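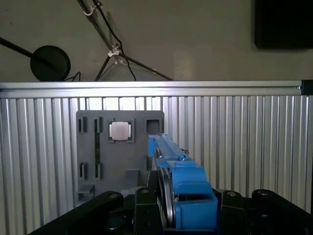

The gray board on the ribbed wall, with the beam running across above it.

About Mulness Squeezebox

Home / Repairs / Lessons / The Eren / About / Contact

Hi, I'm Rangi Trevaskis, and I fix accordions. Also concertinas, melodeons, the odd harmonium if you can get it through the door, and once a toy one that a little girl in Trosarstead needed back before her birthday party (it had jam in the reeds, it was a lovely job, I'd do it again).

Mulness Squeezebox is a repair shop and a small music school in Stiltby. We repair, we tune, we teach, we sell a few instruments we've been through from end to end, and we build one little concertina of our own, the Eren. More about her further down!

How I got into this

My grandfather played a big black piano accordion at weddings. When he stopped playing it went under the stairs, and when I was fourteen I dragged it out and found that half the notes were dead and the rest were sour. I took the back off with a butter knife. I would not recommend the butter knife. But inside were rows and rows of little steel tongues, all set in wax, with tiny leather flaps curling up off them like dry leaves, and I was completely gone. I'd had no idea there was so much in there.

It took me most of a year to get it playing, and it played badly. I'd used candle wax, for a start. Proper reed wax is beeswax with rosin in it, and mostly everyone who tries this at home uses candle wax first, and then one warm afternoon in the car the reeds fall out. Mine did. I sat in a parking lot shaking an accordion and listening to it rattle.

After that I went and learned it properly. I spent a long stretch at a bench in Trosarstead under a tuner who let me do nothing but valves for months, then nothing but bellows, and only then handed me a scratcher and a reed. I complained a lot. I now make our own trainees do the same thing, and they complain too, and I'm pleased to hear it.

The name comes from Mulness, the headland where I grew up. People assume the shop is out there. It isn't, please don't drive out there, there's a lighthouse and some sheep and a very small place to park. We're in Stiltby.

What we do all day

Mostly, we listen. Somebody brings in a box and says "it's gone a bit funny" and we play it slowly, one note at a time, push and pull, every switch, and write down what we hear. That takes longer than people expect. A full-size piano accordion can have four sets of reeds on the treble side alone, and each note has one reed for the push and another for the pull, so there's plenty in there to go funny.

The usual suspects:

Leathers. The little valves on the back of each reed plate. They dry out and curl and then you get a slap or a gasp before the note. If your accordion sounds like it's clearing its throat, that's leathers.

Wax. It gets brittle with age and the plates come loose. A loose plate buzzes or leaks or just drops off inside. If something rattles, stop playing it, lay it down on its feet, and call us.

Bellows. Pinholes at the corners, worn tape, tired gaskets where the bellows meet the body. You'll notice you're running out of air in places where you never used to.

Keys and buttons. Sticky, clicky, sunken, uneven. Often it's felt. Sometimes it's a coin! We keep a jar.

Moths. They love the felt under the pallets. I don't want to frighten anyone, but if you've got one in the attic, go and look.

Tuning comes last, after all of that. There isn't much sense in tuning reeds in a box that leaks. And we'll always ask what you play on it before we touch the pitch, because the wobble between the middle reeds (the "wet" sound, the French café sound, if you like) is a matter of taste. Some of our players want it bone dry. Some want it swimming. I had a customer bring in a recording of her uncle from a dance hall and say "like that," and we got pretty close to it, and she cried a bit and so did I.

Please don't ask us to do it while you wait. I used to say yes to that and I was wrong to. Most full tunings stay with us up to 10 weeks, and November is our worst month by a mile, when everybody remembers at once that they've promised to play carols.

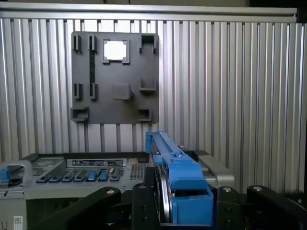
Clips and holders on the dark plate, just under the rail.

What we won't do

We won't tell you your old accordion is worth a fortune. People see a lot of sparkle and mother-of-toilet-seat (that's the trade word for that pearly plastic, I didn't make it up) and they hope. Some are worth real money. Plenty are worth what a good repair costs, and then it comes down to whether you love it. If you love it, bring it in. If it's been in a damp garage since before you were born and you'd just like it gone, I'll tell you that kindly and I might buy it off you for parts.

We won't dry-clean your bellows, spray anything in the reeds, or oil anything. Please don't do any of those at home either. Especially the oil. I once opened a melodeon where someone had been generous with cooking spray and I can still smell it.

And we don't do pianos. I know, there are keys on both. We get the call every couple of weeks.

The Eren

I wanted a starter concertina that I'd be happy to hand to a kid or to a retired person with stiff fingers, and I couldn't find one I liked at a price that I could say out loud. The cheap ones had bellows like cardboard. You'd push and push and get half a note, and people would decide they had no talent when all they had was a bad concertina.

So we built the Eren. She's an Anglo, which means you get a different note on the push and the pull, the same as a mouth organ. She uses accordion-style reeds, which keeps the price down and makes her easy to service, and the straps adjust small enough for little hands. The first batch was too heavy and the second had a strap screw that stuck into your thumb. We've fixed both. If you've got one of the thumb ones, send it back and we'll change the screws, no charge, I'm still embarrassed.

We rent them too, and if you decide to buy, the rent comes off the price. The first 3 months' worth, anyway.

She's named after the stream that runs behind my parents' house. It's a noisy little stream.

Lessons

Lessons started by accident. People would come to pick up a repair and I'd ask them to play something to check it over, and they'd go pink and say oh, I don't really play, it was my dad's. And I'd say well, sit down, have a go. After a while there were so many of them sitting down and having a go that we put chairs in.

Now we run beginner groups in piano accordion, button accordion and Anglo concertina, plus one-on-one lessons for people who'd sooner make their mistakes in private. You don't need to read music. You don't need to own anything, we lend boxes for the first term. What you do need is a straight-backed chair at home with no arms, as you can't play an accordion on a sofa. People try. The sofa wins.

We teach tunes from the first lesson. I know some teachers go for scales first and they get good results with it, but I never stuck with anything that started with scales, so we start with a waltz. Everybody can play a slow waltz by the end of their first term. A slow one, mind you.

There's a session on the last evening of every term where all the groups play together, beginners and old hands, and family can come and listen. It's loud! The most we've ever squeezed in was 240 people, in the big hall up the road, and I'd never heard that many people stamp at once. We ran out of cake before the first break and I'm still hearing about it.

Training

We take 2 trainees at a time, never more, because teaching someone to tune means sitting beside them for hours while they scratch a reed and check it and scratch it again. It's paid. You don't have to play well to apply, though you do have to be able to hear. You also need patience with very small screws. If you think that's you, write me a letter and tell me about something you've taken apart. I don't much mind whether you got it back together.

Getting an instrument to us

Dropping off in person is best. Call first so there's someone free to go through it with you. Carry it upright, the way you'd wear it, and don't leave it in a hot trunk (see wax, parking lot, above).

If you're shipping, use the hard case, pad around the instrument inside the case so nothing shifts, and then put the whole case in a box with more padding. Close the bellows straps. Put a note inside with your name, your phone number, and what you think is wrong. I love those notes. One of them just said "it honks."

We'll call you once we've had it open, with a price, and we don't start until you say yes. If you say no, you pay for the look and the postage home and there are no hard feelings.

Still not sure whether yours is worth fixing? Call and play it down the phone to me. Mornings are good, before ten if you can, while it's quiet enough for me to hear.

Rangi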